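Pre-release checklist, Conby branch, Sunday run

I do this one with a mug of tea before anything goes live on Culunness, and I scribble comments as I go (sorry, they ramble a bit!).

1. Build runs clean from a fresh checkout. Pass. I always delete my local folder first, I've been fooled by leftovers before.

2. All tests green. 1003 ran, 3 skipped. Those are the old Zureck date tests and yes, I know, they're still on my list.

3. No passwords or keys in the config files. Pass, but I found a test token in a comment and took it out.

4. Backup restored to the spare server. Pass, 14 minutes. Faster than in March!

5. Log files cleared after 30 days. Fail. The Matei job is switched off on staging and I can't see who did it, or when. Switched back on, will look again tomorrow.

6. Rollback script tried by hand. Pass, though it asks "are you sure" twice and I'd love to get rid of one of those.

7. Error page shows our own text. Pass, with a typo in the second line – fixed.

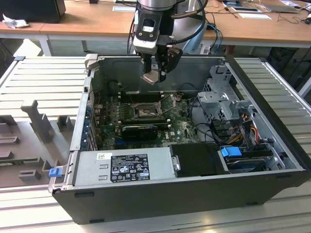

Item 5 needs a second look before I sign the whole thing off, so the release waits until the logs have cleared overnight.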